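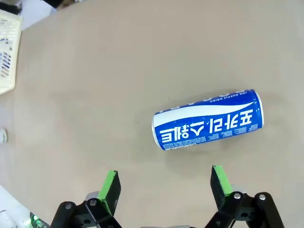 Drinks can deposits to start in Brillell from March

Shoppers in Brillell will pay a small deposit on every can and plastic bottle from March, after the town council voted the scheme through late last night. It was close. The meeting ran past 10pm and the public gallery was still half full at the end.

The deposit gets added at the till and handed back when the empty goes into a return point. Glass is not included, for now. Nor are milk cartons, which came as a surprise to a few people who had read the first draft.

Return points are planned at 37 sites across the town, most of them in supermarket car parks and outside the bigger corner shops. The swimming pool gets one, so does the bus station. The full list goes up on the council website next week, we're told, though the same was said about the parking map and that took until summer.

Fluvar, the waste firm that already does the kerbside rounds, will empty the points and run the sorting shed on Onsri Road. The shed has stood unused for two years. Work on the roof has begun and neighbours have been sent a letter about lorry times – no movements before 7am, none after 6pm.

A petition against the plan gathered 2318 names. Most objections were about small shops having to find room for empties, and about older residents who can't easily get to a return point. Councillors agreed late on to let shops under a certain floor size opt out. What that size is has not been settled yet. Officers will report back.

Supporters pointed to the litter count along the canal path last autumn, where drinks containers made up 76 per cent of everything picked up between the lock and the playing feilds. The same stretch will be counted again once the scheme has been going six months.

Imported drinks were a sticking point. Several shops on Vusero Street sell cans brought in from abroad that won't carry the deposit mark, and owners wanted to know who would be sticking labels on them and who pays. The answer, for the first year at least, is that the council will supply labels free. After that it is up for review. One shop said it stocks some 70 lines that would need them.

Cans need to be empty and not crushed, or the barcode may not read. Lids can stay on bottles. Anyone who doesn't want the money back can press a button to give it to the food bank instead.

Kerbside collections carry on as before, so cans can still go in the blue box, you just lose the deposit. No change to collection days either.

Drop-in sessions for shop owners will be be held at the library in the mornings, 9.30 to 11.30, dates to be confirmed. Householders should get a leaflet through the door before the scheme begins. Large print copies from the town hall front desk.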